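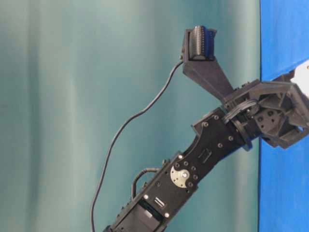 In June I decided that my working corner must have only one color, and the color is blue. I bought the cloth in Varstead, in a small shop called Caltemero, and it took me 2 visits to choose. At home it became more teal than I remembered, with soft folds, and next to the royal blue it looks like another family. I don't mind it now - the folds I like very much.

The small cube stays on the table. It is from a set named Etel, and I paid 202 for all of it, some 3 years ago. I keep it for the numbers pressed into the plastic. 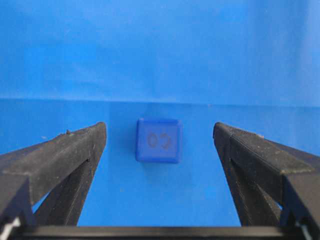 The blue cube on the blue table.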